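Stop Calling It Operator Error
Opinion, by Merja Rautiainen

The December fault at Narner was logged as operator error. I think the log is wrong, and the habit behind it is worse.

The facts are short. A hand-held gripper's jaw position drifted during a long collection run. The fingers read closed while still open. The software accepted the value, and 725 of 3,839 recordings were stored with false jaw data. A policy trained on the full set then closed too late on a real arm and dropped a steel part beside a technician's foot.

Wubit Chala, who reviewed the fault, found that the encoder magnet had slipped on its shaft. The checklist called for a zero check every 90 minutes. The operator had skipped one. That was enough for the report to name a person.

A zero check takes one squeeze of the fingers. The software could ask for it at the start of every recording and refuse to save without it. Bruron, which supplies the firmware, has the closed value in memory and does not compare against it.

Operators work with their heads down and a gripper in hand. A procedure that depends on them watching a clock will fail.

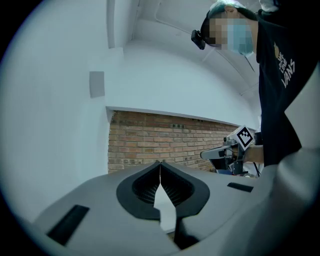 What should change

Block recording when the zero check is older than 60 minutes. Pin the magnet to the shaft. Reopen the December report and list the missing interlock as the primary cause, with the skipped check second.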